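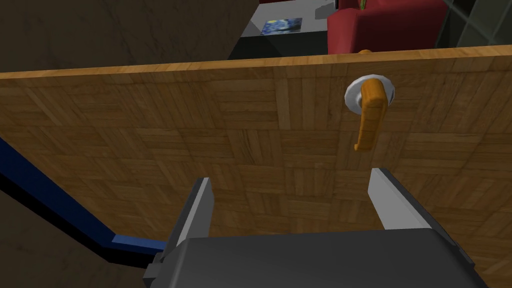
Why start with doors, Mirta asked, when night shift mostly needs carts moved? Fair! I told her a robot that can't work a lever handle just waits for one of us to come running.

Sim notes, Sunday: 48 runs queued, gripper open on approach.
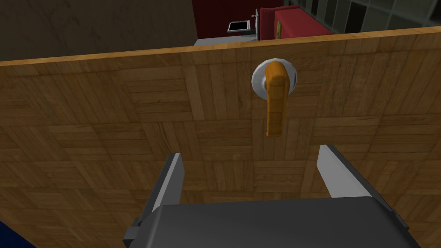

Kelechi's rounds would change most - fewer walks to let things through, more time at the screen. I want that written into the Drevby plan before May.
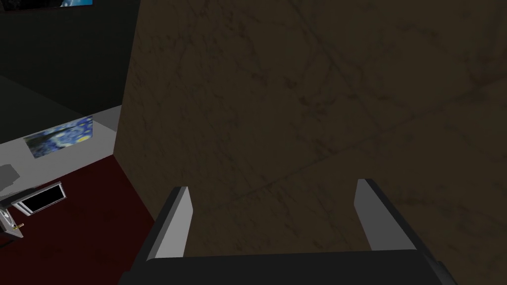
More screen time isn't a perk, Kelechi wrote back. Ok, adding breaks to the plan.

Last updated: Sunday, 7 pm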